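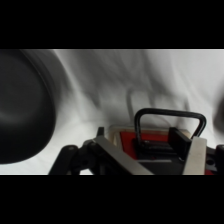
Rubrik: Werkstatt & Sicherheit

Robotik-AG: Checkliste vor dem Einschalten, mit meinen Kommentaren

Stand: 6. März 2020
Greifarm »Furell«, Aufgabe »Kästchen am Henkel«
Geprüft von: Celeste Daza
Gegengelesen von: Nikau Nepia

Ihr Lieben, ich habe die alte Liste aus dem Ordner abgetippt und gleich reingeschrieben, was mir beim Durchgehen aufgefallen ist. Manches ist Gemecker, manches ist wirklich wichtig (dann steht WICHTIG davor, ganz einfach). Bitte vor jedem Lauf komplett durchgehen, auch wenn ihr nur mal schnell was probieren wollt!

1. Arbeitsplatz

Not-Aus erreichbar, nichts davorgestellt: ok
Lag letztes Mal ein Rucksack davor. Meiner, ich weiß. Trotzdem.

Weißes Tuch hinten und unter dem Arbeitsbereich fest: Mangel, klein
Das Tuch wirft ordentlich Falten, und der Henkel macht darauf auch noch einen weichen Schatten. Für uns Menschen ist das egal, aber die Erkennung von Tapia hält so was gern mal für eine Kante. Nikau will es bügeln, ich bin für Klemmen. Bis wir uns geeinigt haben: vor dem Start einmal straff ziehen, aber nur bei ausgeschaltetem Arm!

Abstand zum Arm mindestens 2 Schritte: ok
Die Klebelinie am Boden löst sich an einer Ecke. Klebeband ist in der unteren Schublade, wer zuerst da ist, macht's.

2. Greifer

Gelenke auf beiden Seiten frei beweglich (von Hand, Strom aus): ok
Schaut euch bitte die schwarzen Hebel mit den runden Drehpunkten ganz genau an. Da rein passt ein Fingerkuppenstück, und das möchte ich nicht ausprobieren. WICHTIG: Haare zusammen, Kordeln vom Hoodie rein in den Kragen.

Metallfinger gerade und ohne Grat: ok, mit Fragezeichen
Die rechte silberne Platte ist oben schräg zugeschnitten und ich finde die Kanten immer noch ziemlich scharf. Beim nächsten Mal nehme ich die feine Feile mit. Wer sie vorher anfasst, bitte mit Handschuhen.

Schrauben nachgezogen: ok
Eine saß locker, jetzt nicht mehr. Bitte mit Gefühl, das Gewinde ist alt und wir haben kein zweites.

Schließkraft auf Schulwert begrenzt: ok
In Stutadard unter »Grenzen« nachsehen, da muss 200 stehen. Wer da was anderes findet: nicht starten, mir schreiben.

3. Das Kästchen

Henkel sitzt fest: ok
Der schwarze Bügel ist schön dick und rund, da rutscht nichts so schnell weg. Einmal kräftig dran ziehen, bevor der Arm es tut.

Rand und Innenseite ohne Risse: ok
Innen ist es rot, der Rand cremefarben, da sieht man Sprünge eigentlich sofort. Ich habe keinen gefunden, juhu!

Greifposition: noch offen
Nikau und ich streiten uns seit zwei Treffen, ob die Finger lieber weiter außen ansetzen sollen. Bitte alle Versuche in die Tabelle eintragen, auch die peinlichen. Gerade die peinlichen.

4. Software und Probelauf

Richtiges Programm geladen (Drostine, Version 3): ok
WICHTIG: Die alte Version liegt noch auf dem Desktop und heißt fast genauso. Ich lösche sie, sobald alle ihre Sachen rausgezogen haben.

Erster Durchgang in Schleichfahrt: ok
Eine Person am Rechner, eine am Not-Aus, und die am Not-Aus hat kein Handy in der Hand. Bis zu drei Wiederholungen, dann Pause für die Motoren.

Kameraleitung am Handgelenk zugentlastet: nachbessern
Der Kabelbinder ist okay, aber das Kabel hat mir zu wenig Spiel beim Drehen. Mache ich beim nächsten Treffen zusammen mit den Neuen, dann lernen die das auch gleich.

Laufzähler abgelesen: 3.843
Bitte immer vor UND nach dem Treffen notieren, wir haben da eine Lücke im Heft.

Ergebnis: Betrieb freigegeben, nur Schleichfahrt, bis das Kabel gemacht ist. Fragen an mich oder an Nikau, und die Feile bitte wieder zurück in den Kasten!

Celeste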